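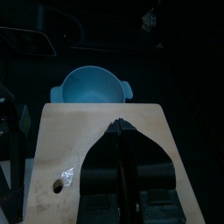 Report on the Visit to the Starnance Training Kitchen, Wotville

Purpose of the visit

In June a delegation from the Plorndale Office of Adult Learning visited the Starnance Training Kitchen in Wotville at the invitation of its director, Pascual Espinoza. The office is preparing a proposal for a teaching kitchen of its own in the former Eren Street School, and the visit was arranged so that staff could see how a comparable program is housed, scheduled and paid for. The delegation consisted of two members of the planning staff, the coordinator of evening classes and a representative of the county nutrition service.

Arrival and introduction

The delegation was received at 9:30 a.m. in the ground-floor lobby, where visitors sign in and are given a hair covering and a short sheet of house rules. Mr. Espinoza gave an introduction to the history of the building. It was put up as a bakery supply warehouse and stood vacant for several years before the city agreed to a long lease. The loading dock was kept and is now the entrance for deliveries. The original freight elevator was not kept, and Mr. Espinoza noted that its removal was the single largest cost of the first phase.

The kitchen enrolled 489 adults in its most recent program year. Most came to it through the basic cooking course, which runs for 13 weeks and meets once a week in the evening. Shorter courses are offered in bread, food preservation, cooking for one or two, and meals for people managing diabetes. A separate daytime track prepares students for the county food handler examination.

Tour of the facility

The teaching area is divided into a demonstration room and a practice room. The demonstration room has tiered seating and a sloped mirror over the instructor's counter. Several members of the delegation found the upper row too steep, and the coordinator of evening classes observed that older students would have difficulty with the steps. Mr. Espinoza agreed. A level floor with two wall screens is planned as a replacement.

The practice room is arranged in shared stations. Each station has a sink, a two-burner range and a lower cabinet for hand tools. Equipment is deliberately plain. Cutting boards, mixing bowls and knives are of the type a student might buy at a discount store, and the instructors consider this important, as students are expected to repeat each dish at home during the week. Heavier appliances, among them a stand mixer and a pressure canner, are kept in a locked storeroom and signed out by the instructor.

Wooden cutting boards are used for bread, fruit and vegetables. Meat and fish are cut on a separate set of boards stored at the far end of the room. Boards are scrubbed and stood on edge at the close of each class, and those with deep cuts are sanded or withdrawn at the end of the term. The nutrition service representative asked for a copy of the written cleaning procedure, which was provided.

The delegation was also shown the pantry, the walk-in cooler and the laundry room. The pantry is stocked by means of a standing order with a wholesale grocer, supplemented in summer by produce from the community garden on the adjoining lot. The laundry room was added after the first year, when the cost of an outside linen service proved higher than expected.

Observation of a class

At 11:00 a.m. the delegation sat in on a session of the cooking for one or two course. The subject was soup made from a small quantity of vegetables, with a quick flatbread. The instructor demonstrated for twenty minutes, after which the students worked in pairs. Written recipes were handed out only at the end of the session. The instructor explained that students who have the sheet in front of them tend to read when they should be watching the pan.

The pace was unhurried. One pair salted their soup too heavily and were shown how to correct it with additional stock and potato. The class ate together at the long table by the windows, and the delegation was invited to join. The flatbread was very good. Cleaning took longer than the schedule allows, and the next group was waiting in the hallway by the time the floor had been mopped. The delegation would recommend a gap of at least half an hour between classes in any Plorndale timetable.

Costs and administration

Mr. Espinoza met with the delegation after lunch to review operating costs. The practice room measures 1,467 square feet, and he advised against anything smaller if students are to work in pairs with safe clearance behind them. Groceries for the basic course come to around $319 per class section over the full term. Tuition covers groceries and part of the instructors' pay. The remainder is met by the city, by rental of the demonstration room and by an annual supper open to the public.

Rental income has been less dependable than forecast. The demonstration room is in demand in the fall and hardly used in late winter. Mr. Espinoza suggested that the Plorndale proposal be drawn up without counting on rentals in the opening year.

Registration is handled by telephone and in person. An online form is available, but the front desk reports that many applicants prefer to ask about bus routes, child care and dietary matters before they commit to a course. The desk is staffed until 7:00 p.m. on class evenings for this purpose.

Matters for follow-up

The Eren Street School has a former cafeteria of suitable size, but its ventilation hood has not been inspected since the school closed. An inspection should be requested before any floor plan is drawn. Planning staff will also ask the county whether the existing grease trap may be retained.

Starnance has offered to share its station drawings and its equipment list, with prices paid. The coordinator of evening classes will return to Wotville to observe an evening session of the basic course, which the delegation was unable to see on this occasion.

The Office of Adult Learning thanks Mr. Espinoza, the instructors and the students of the Starnance Training Kitchen for their hospitality. Copies of the cleaning procedure and the course calendar are held at the Plorndale office and may be consulted on request.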